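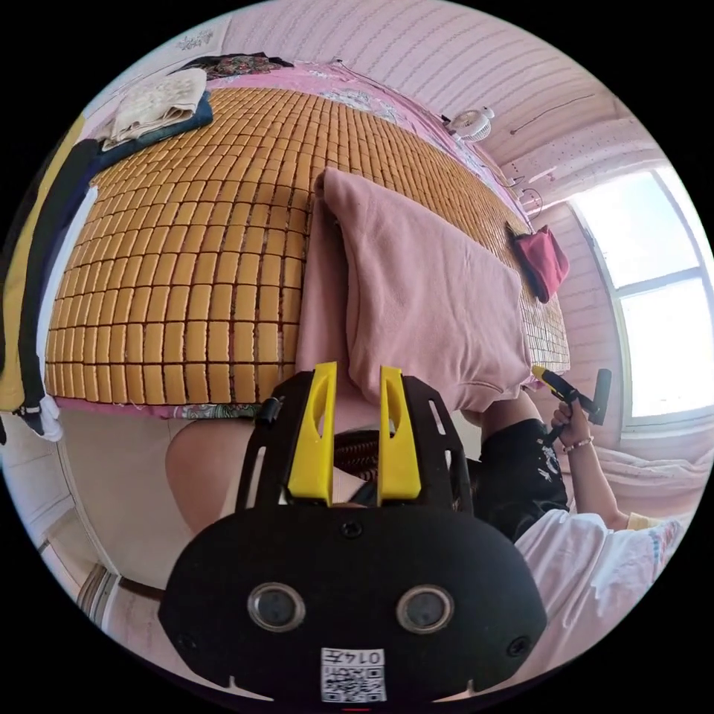

Irkavov, Baldursdóttir and Stedlow
Grelholm Institute for Domestic Studies, Household Textiles Group

3. The Bed as a Storage Surface in Warm-Season Households

3.1 Background

Studies of bedding usually treat the bed as a place for sleep and little else. The inventory literature lists sheets, covers and pillows, records their fiber and age, and moves on. Our household visits suggested that this leaves out a large part of what a bed does during the day. In small bedrooms the bed is often the widest flat surface available, and it receives towels, folded laundry, bags and clothing for hours at a time. The change to summer bedding affects this use, as the thick quilt is put away and a firm, flat mat takes its place.

The present section reports on the daytime condition of beds fitted with a summer mat. It draws on 148 bedrooms visited between late spring and the end of the warm season. Of these, 107 had a mat in place at the time of the visit. The remaining rooms are treated in Section 4.

3.2 Layering

Three layers were recorded separately for each bed: the fitted or flat sheet, the mat, and whatever lay on top. The sheet was in most cases left in place under the mat. Respondents gave several grounds for this. Some wished to protect the mattress from the hard edges of the blocks, others considered a bare mattress unsightly, and a good number had simply not thought about it. Where the mat does not reach the full width of the bed, the sheet remains in view along one or both long sides.

Figure 1. Bed with a golden-tan block mat over a pink floral sheet. The sheet shows along the wall and at the near edge. A folded cream towel rests on a folded navy cloth at one corner; a dusty-pink pillow hangs partly over the side.

The bed in Figure 1 was coded as a full three-layer arrangement. The mat is of the block type, with small rectangular pieces set in a close grid. This type was treated as distinct from woven mats throughout the study, as the two differ in weight and in the way they are stored. Block mats are heavier, and several households reported that two people were needed to lay one straight.

3.3 Objects at rest on the mat

Objects were assigned to one of four classes: sleeping items, bathing and washing items, clothing, and carried items such as bags. An object that could not be identified with confidence was entered under a residual code and left out of the class totals. The small deep-red item on the mat in Figure 1, which may be a fabric bag or a folded cloth, was handled in this way.

Folded and unfolded textiles were coded separately. The distinction proved useful. Folded items tended to sit at the corners and against the wall, often stacked, while unfolded items were spread more widely. Both conditions occur together in Figure 1, where the stacked towel and navy cloth lie close to a crumpled floral cloth with a dark, multicolored print. Mixed arrangements of this kind were common enough that we do not regard them as a sign of an interrupted task. A folded stack may stay on a bed all day and be moved to a chair only at night.

Pillows raised a question of coding. The protocol at first assumed that a pillow would lie at the head of the bed, and gave no entry for any other position. After the first round of visits a second entry was added for pillows lying elsewhere, and a third for those extending past the edge of the mat. The pillow in Figure 1 falls under the third.

3.4 Hanging garments beside the bed

Clothing hung next to the bed was recorded when it came within reach of a person seated on the mattress. In Figure 1 a mustard-yellow garment and a long black one hang at the side, and both were entered. We did not attempt to separate clean garments from worn ones by sight — respondents were asked about this in the interview, and their answers are reported in Section 5.

The relation between hanging clothes and clothes on the mat was weaker than expected. Households with ample hanging space placed textiles on the bed nearly as often as those without it. Convenience at the moment of folding appears to matter more than the storage available in the room.

3.5 Limits

Each room was visited once, in the afternoon, and the records say little about how a bed changes over the day. A repeat visit on a Monday was tried in a small number of homes — too few to support a comparison.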